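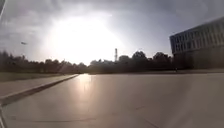
*逆光条件下的铺装场地：左侧为路缘石与平行步道，右侧为多层建筑，路面可见太阳反射带。*

**户外移动机器人采购规划**（又称室外移动平台设备规划）是指机构在购置室外轮式或足式移动机器人之前，对作业场地、设备规格、配套设施、预算科目和验收条件所作的系统性安排。适用对象包括园区巡检、物料转运、路面检查和数据采集等平台，一般不包括在公共道路上行驶的自动驾驶车辆，也不包括固定式机械臂。

与室内设备采购相比，户外项目的总成本受场地条件影响较大。路缘高差、路面接缝、排水坡度、光照方向和网络覆盖均可能改变设备选型，并使同一型号在不同地点的实际投入出现明显差异。

## 术语与范围

在采购文件中，“平台”通常指底盘、驱动、电池及基础控制器的组合；“载荷”指安装在平台上的传感器、计算单元或作业机构；“系统”则包括平台、载荷、充电设施、调度软件和远程操作端。三者混用是报价不可比的常见原因。部分供应商以平台价格投标，将激光雷达支架、备用电池和软件授权列为选配，开标后须重新归并。

“设计运行域”一词借自自动驾驶领域，用于限定设备可以工作的路面、坡度、天气、照度和速度范围。采购方在招标前写明设计运行域，供应商据此提交偏差表。

## 场地勘查

场地勘查一般先于规格书编制。勘查记录至少涵盖以下内容：

- 铺装材料、平整度、接缝与裂缝的走向和宽度；
- 路缘高度、坡道位置及可通行的最小宽度；
- 草地、树木和建筑立面与行驶路线的距离；
- 不同时段的太阳方位、路面反光及阴影范围；
- 卫星定位与无线通信的信号质量；
- 电源接入点、存放位置和维护通道。

### 路面与边界

大面积浅色铺装对轮式底盘的通过性要求较低，但可供视觉定位使用的纹理也较少。在此类路面上，仅依赖下视相机的里程计可能出现漂移，规格书通常要求以轮速计、惯性测量单元或激光雷达作为补充。细小接缝一般不构成通行障碍，但会引起载荷振动，对安装云台的平台须另行测定。

路缘石兼有两种作用。对不具备越障能力的底盘，它是硬性边界，也可作为横向定位的参照；对计划在主路面与步道之间往返的平台，它则决定了是否需要修建坡道，或改选足式及大轮径底盘。比较两种方案时，应将土建费用与底盘差价并列计算。若坡道须由多个部门会签，工期也应计入。

### 光照

低角度阳光是户外视觉系统的主要干扰源之一。太阳位于行驶方向正前方时，相机动态范围不足会使树冠和低矮植被仅呈轮廓，光滑路面上的反射带则可能被误判为积水、标线或不可通行区域。常见的处理方法包括：

1. 选用高动态范围相机，并要求供应商提交逆光原始数据；
2. 加装遮光罩或偏振片，同时核对其对视场和防护等级的影响；
3. 以激光雷达或毫米波雷达承担避障功能，视觉只用于语义识别；
4. 调整任务时段或行驶方向，避免长时间正对低角度太阳。

第四种方法不增加硬件费用，但会压缩可用作业时间。采用该方法的项目须在产能测算中扣除相应时段，否则设备数量会被低估。

### 定位与通信

多层建筑附近可能存在卫星信号遮挡和多径反射，树冠下方亦有衰减。开阔区域测得的定位精度不能直接用于建筑边缘路段。实时动态差分定位方案需要基准站或网络差分服务，前者为一次性购置，后者多按年付费，两者在五年期预算中的排序常因设备数量而变化。

## 设备选型

平台选型一般依次考虑地形、载荷、续航和维护条件。轮式底盘能耗较低，零部件供应成熟，适合连续铺装路面；履带底盘适应松软地面，但转向时可能磨损铺装；足式平台可通过台阶与路缘，单位载荷成本较高，关节保养也更频繁。

| 类别 | 适用地面 | 主要限制 | 预算中易漏项目 |
|---|---|---|---|
| 轮式 | 铺装路面、缓坡 | 越障高度有限 | 坡道、轮胎更换 |
| 履带式 | 草地、碎石 | 能耗与铺装磨损 | 履带、路面修补 |
| 足式 | 台阶、混合地形 | 载荷与续航 | 关节保养、备用机 |
| 轮足混合 | 铺装与台阶交替 | 控制复杂度 | 软件授权、培训 |

续航指标应以满载、目标温度和实际路线为条件。厂商标称续航多在匀速、平坦和轻载条件下取得，若直接用于排班，易造成电池数量不足。防护等级同样须按整机核定，外接载荷的接插件往往低于底盘本体的等级。

## 预算构成

户外移动机器人项目的预算通常分为购置费、场地费、集成费、运行费和预备费。

**购置费**包括平台、载荷、备用电池、充电装置和运输保险。进口设备另计税费及汇率变动。

**场地费**包括坡道、充电棚、防雷接地、网络覆盖和标识。此项往往不在设备采购部门的权限内，若未提前申报，设备到货后可能长期无法投用。

**集成费**包括传感器安装、标定、地图建立和与既有系统的接口开发。接口开发宜按交付物计价，并写明源代码和接口文档的归属。

**运行费**包括软件订阅、通信、电力、耗材、维修和人员工时。远程监护人员的工时常被记入其他部门，导致项目账面成本偏低。

**预备费**用于处理勘查未覆盖的条件。首次部署的场地不确定性较高，其预备费比例一般高于复制性项目。

在比较方案时，总拥有成本以设备预计服务年限为计算期，并扣除残值。电池的服务年限通常短于底盘，应单列更换批次，不宜与底盘同期折旧。

## 采购方式

常见方式有整机购置、融资租赁和按服务付费三类。整机购置适用于任务稳定且具备维护能力的机构；融资租赁可降低首期支出，但须核对软件升级和事故损坏的责任划分；按服务付费将设备可用率转化为供应商义务，单位时间费用较高，数据归属条款也较为复杂。

分阶段采购将试用与批量订货分开。第一阶段购置少量平台，在目标场地完成规定里程；第二阶段依据故障记录和可用率决定订货数量。合同中可预先锁定第二阶段单价，并规定型号停产时的替代程序。

## 验收

验收分为到货检验、功能测试和场地试运行。到货检验核对型号、序列号、附件与文件；功能测试在受控区域进行，涉及制动距离、急停、通信中断后的行为和避障反应；场地试运行在设计运行域内的典型条件下进行，须覆盖逆光时段。

人员与静态物体的远距离识别应单独设项。逆光且背景较暗时，远处的细小直立目标难以区分为行人或立柱，测试规程宜按距离分级记录检出结果，并要求系统在类别未定时按行人处理。试验中使用的假人、立柱及其服装颜色应写入规程，以便复测。

## 实例：Nenuvside 园区项目

Nenuvside 园区的巡检平台项目常被用于说明分阶段采购的做法。项目由 Marijke Geerts 负责预算，Edvin Ekström 负责场地勘查。初版规格书只要求 2 台轮式平台，任务为沿固定路线检查路面接缝与路缘状况，每次作业行程超过 2,000 米。

首轮询价中，Skistwood 与 Brernora 提交的报价口径不一致。前者报价含差分基准站和充电棚，后者仅含平台与基础载荷。Geerts 将两份报价按本文所述五类费用重新归并，并要求双方补报逆光测试数据。Ekström 的勘查报告同时指出，路线中有一段在 9 月傍晚正对落日，原定相机在该段无法稳定提取路缘边线。

修订后的规格书增加了一台前向激光雷达，取消了原定的第二台彩色相机，并将试运行时长定为累计 100 小时。质保期为 24 个月，自场地试运行合格之日起算。坡道方案未获采用，步道一侧仍由人工检查。

Folasade Olatunji 在项目复核中认为，取消坡道降低了首期支出，但人工检查工时未计入对比表，两种方案的五年成本因此缺乏可比性。Wenche Rønning 则主张，步道检查频次较低，单独列支已足以反映其费用。复核文件保留了两种意见，未作统一。

## 常见问题与争议

关于是否应在规格书中指定传感器类型，业内做法不一。指定类型便于比价和备件管理，但可能排除性能相当的替代方案；只规定性能指标则对验收能力提出较高要求。Teun Dewulf 在为 Ivanov 编写的采购手册中采用折中办法：安全功能所用传感器规定类型与冗余方式，任务载荷仅规定输出指标。

另一争议涉及场地改造与设备能力之间的分配。一种观点主张优先改造场地，理由是坡道与网络的服务年限较长，可供后续设备使用；另一种观点认为场地归属和审批具有不确定性，设备应适应现状。租用场地的机构多采用后者，自有场地的机构则视改造费用及剩余使用年限而定。

数据留存也会影响预算。巡检影像的保存期限决定存储规模，涉及建筑出入口的影像还须考虑访问权限和脱敏处理。上述费用通常列入运行费，由信息部门核定。

## 参见

- 设计运行域
- 总拥有成本
- 实时动态差分定位
- 高动态范围成像
- 工厂验收测试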